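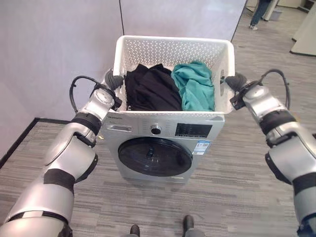
Clothes basket on top of the washing machine, one black bundle and one teal.

Kukeo reel notes, read me first

Hi! I'm Hedvig Viklund and I keep this folder of notes on Kukeo, a pretend-money slot game that Birger Bråten and I have been tinkering with since November. It's a hobby thing, there's no cash in it and no way to put any in, so please don't email me asking about payouts (people do, bless them).

What you get is a plain table of spins from the practice version. Each row is one spin, with the symbols that landed, the bet in play coins, the coins won and whether a bonus round kicked off. The game has 5 reels and 78 symbol stops on each one. Birger drew up the stops by hand on graph paper, and I typed them in while eating far too much licorice.

Files

spins.csv is the main one.
reels.csv lists the stops in order, top to bottom.
colours.txt is only there for the charts. I like my wilds purple!

There are two themes in the table, Mevberg (the snowy mountain one) and Venside (harbour, gulls, a grumpy lighthouse). They share the same reels and the same maths, and only the pictures and sounds change. If your numbers come out different between them, that's luck, or else I've mucked up the theme column again, so let me know.

Things to watch for

Free spins are logged with a bet of zero. If you divide wins by bets row by row you'll get a mess, so add up the whole column first. I also left in our test spins, marked with a T, where we forced the lighthouse to land over and over to check the sound. Drop those before working out any averages.

The bonus column was called "feature" in the old version. Saavedra, our little chart script, still looks for the old name and will sulk until you rename it at the top of the script. I keep meaning to fix that.

Using it

Go for your life. Class projects, charts, your own daft game, all fine by me. A mention of Kukeo would be lovely. Please don't use it to set odds for anything with real money, as we never tested it for that and neither of us would know how.

Still to do: sort out the scatter symbols and add Birger's notes on the gulls.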